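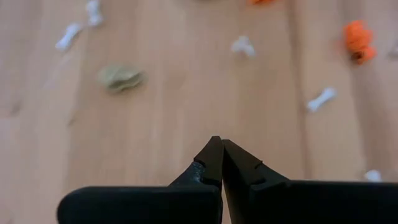 1/16
Ukwood Toy Library: guidance on small and loose pieces
Issued 28 August 2025. This thread sets out how members are asked to check, sort and return sets that contain small parts. It replaces the printed sheet previously kept at the issue desk.

2/16
The guidance applies to every set marked with a green dot on the lid. These are the sets with parts small enough to pass through our choke tester. They are lent for use by children aged three and over and are kept on the upper shelves at all times.

3/16
Loose pieces should be spread out on a plain, pale surface before they are put away. A light wooden surface serves well for most colours. White pieces, such as the little one with knobbed ends towards the upper left, rather like a toy bone, are easily missed on a cream rug or a bedsheet.

4/16
Please leave space between the pieces. Members who tip a set into a heap and scoop it back into the box tend to return part of somebody else's game with it, along with raisins, hair grips and, on one occasion last year, a house key.

5/16
Each green dot set has a contents card inside the lid. The card lists every piece by name and shows an outline drawn at actual size. Place each piece on its outline. Anything without an outline does not belong to the set and should go in the paper envelope provided.

6/16
Pale, irregular pieces cause the most difficulty. Several of our sets include rocks, shells, bones or pretend food in white or off-white, and these are regularly mixed up. If you are unsure, do not guess. Use the envelope and write the set number on the front.

7/16
Set 517 has been withdrawn until its contents have been checked in full. Members holding a reservation for it have been sent a message and may choose another set from the same shelf without losing their place on the list.

8/16
Cleaning. Hard plastic pieces may be washed by hand in warm water with a little washing-up liquid, rinsed, and dried on a tea towel. Wooden pieces should be wiped with a damp cloth only. Please do not use the dishwasher for either.

9/16
Pieces must be fully dry before the lid is closed. Sets returned damp are held back for a day and cannot be lent on. Cotton bags may be machine washed at 30 degrees and should be returned inside the box, not tied to the handle.

10/16
Missing pieces. Please tell the desk when you return the set. There is no charge for a first missing piece. For any further piece on the same loan a charge of £2 applies, refunded in full if the piece is found and handed in before the end of November.

11/16
Places where members have most often found a lost piece: under the sofa cushions, in the vacuum cleaner, in the turn-ups of trousers, and at the bottom of the pushchair. We would ask that these be checked before a loss is reported.

12/16
Broken pieces should be handed in as well, including fragments. Please do not glue them at home. Thodoris Papadakis looks after repairs for the library and will decide whether a piece can be mended or must be replaced.

13/16
The found pieces drawer has been moved from the Mikutham Road entrance to the cupboard beside the issue desk. It held 380 unclaimed pieces when it was last sorted. Members are welcome to look through it during opening hours. Please ask for the key.

14/16
Households with a child under three may still borrow green dot sets for an older brother or sister. We ask that an adult clears the floor or table at the end of each session, and looks under the furniture as well as on top of it, before the younger child is brought back in.

15/16
Sorting trays with shallow sides can be borrowed alongside any set at no cost. They are stored flat next to the jigsaws. A tray is recorded on your card in the usual way and counts as a separate item, so please bring it back with the set.

16/16
Questions about this guidance should be addressed to Leidy Paucar, Loans and Membership, at the issue desk or by reply to this thread. Large-print copies of the contents cards are available on request. Please allow a week for these to be prepared.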